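README for the Povden canteen trial data
Release 2
Last edited 2019-01-25 by Sandamali Kumarasinghe

What you have downloaded

A folder of 487 recordings of a two-armed robot making and plating sandwiches in the style of the staff canteen at Plisto's Povden site. Plisto makes door furniture and has views on lunch. The robot work was done by Odemico. The notes were written by the people who used to do the sandwiches, and who mostly still do.

Folders

/episodes – one folder per recording, numbered in the order they were made
/notes – plain text, one file per shift, spelling left as found
/rota – the kitchen rota before and during the trial, names removed
/spoiled – 11 recordings we would not train anything on, kept for the curious

If an episode folder has no matching line in /notes, somebody was busy. Lunch comes first. It says so in the contract, in a clause that took longer to agree than the rest of it.

What the trial was for

Management's slide said the arms would "free up staff for higher value tasks". Rezaul Fakir, who runs the kitchen, asked for a list of the higher value tasks. The list came back in April and had one item on it, the dishwasher.

Things have improved since. The early shift now starts half an hour later, with the same pay, and that was argued for and won. Two people have learned to set up and restart the arms and get a small allowance for it. It is called the Bepari allowance after the meeting room it was agreed in. On the other side of the ledger, the morning chat over the bread has gone, as it is hard to gossip next to something that stops dead when you lean in. Several of the notes mention this. We left them in.

No jobs were cut during the trial. We can't tell you what happens after it, and nor could anyone we asked.

How the notes are written

Each note gives the task, the person on shift and whether they had to step in. "Stepped in" covers everything from nudging a plate to making the whole sandwich while the arms had a think. Filter on the longer comments if you need to tell these apart. The word "fine" means different things depending on who wrote it. From Rezaul it is high praise.

A typical layout

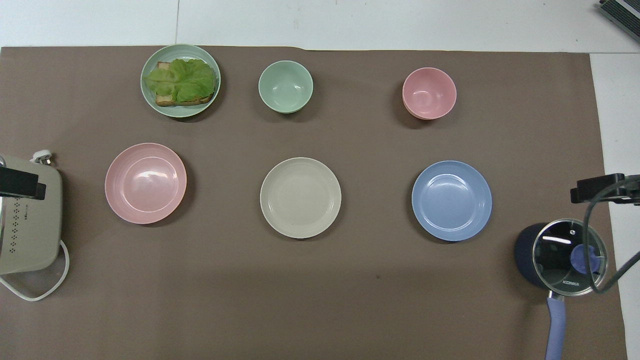
Reading time for the rest: 2 min

The toast and lettuce are on the green plate at the back, with the pink, beige and blue ones in a row in front. Both bowls are empty. The lid is on the pot in this one. Crockery colours matter to the labels, so please use the names in the notes and resist the urge to call the green one "mint" or "sage". We lost an afternoon to that.

Known problems

Lettuce is under-described. The notes say "leaf" for a whole leaf, half a leaf and, on one occasion, a bit of stalk.
Shifts with visitors in the kitchen are tidier than normal shifts. Some 5 of them are marked with a V, and there are probably more.
Step-ins are under-reported in the first weeks, when people thought they were the ones being marked.

Using the data

Free for research and teaching. Please don't use /rota or /notes to rate, rank or time kitchen staff, here or anywhere else. The staff agreed to share their notes on that condition – they asked for it in writing, and got it.

Corrections go to Sandamali. Complaints about the sandwiches go to Rezaul, who keeps them in a drawer.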